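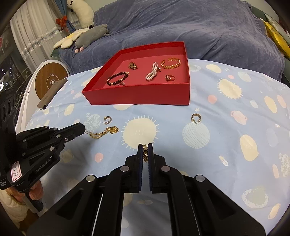

Hand-held grippers on a jewelry sorting job, with a gold chain in the jaws.

How to budget for hand-held grippers without fooling yourself

3 min read

Vendors quote you the gripper. The gripper is the easy line. Before you sign anything, work through the steps below in order.

1. Write down your smallest object. A thin chain or a hoop earring is a much harder test than the foam cube in most sales demos. If the supplier won't try your parts, assume the answer is no.

2. Price pairs. Two-handed work needs 2 units, and a spare pair if you can't stop when one fails. Zisley quoted us for one and called the second "optional." Try straightening a necklace with one jaw.

3. Treat pads as consumables. Ask what a set costs and how long delivery takes. We put 6 sets in the plan for Fetside and I still think that's thin.

4. Budget the hours. Our sheet allows 80 hours of operator time for the first trial. The sales deck had none.

5. Keep the setting cheap. A table, a patterned cloth and an open box will do for a first trial. I'd be wary of anyone selling you a custom bench this early – Bednarek tried it in March.

6. Rent first if you can. Mudinport does short rentals, though read the damage clause twice. Ours charged full price for a scratched arm.

Then add up the lines and compare the total with the original quote. If they match, go back to step 3, something is missing.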